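The renovation industry would like you to replace your windows. Kofler, which sells a lot of them, says a typical old house pays the cost back in nine years. I have doubts. The quote I got in Plelska was for 260 an opening, before labor, and my heating bill for last December was 148.
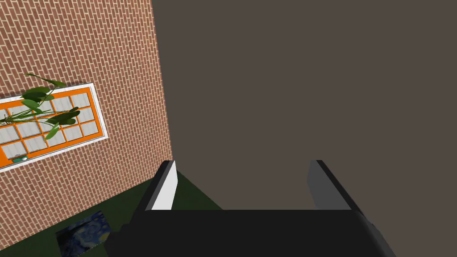 Do new windows pay for themselves?
In most houses they take far longer than the brochure says, and sealing the gaps first is cheaper.

Brochure math tends to assume the old window leaks like a sieve and that fuel gets pricier every year. Change either guess and the savings shrink. A tube of caulk and a roll of weatherstrip don't come with a showroom, so they get one line on page 12 - if that.
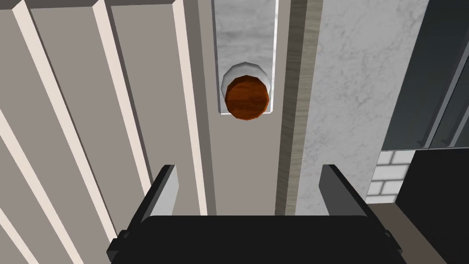 Page last changed: August 31, 2021

Salespeople in Plarholm also like to talk about comfort, and there they have a point. A draft on your neck is a draft. But comfort is a different promise from savings, and I'd want to see it priced that way. Nirnis, a smaller firm, quoted me 172 to repair a sash and fit new seals. I took that one, and I'm waiting for winter before I say anything nice about it.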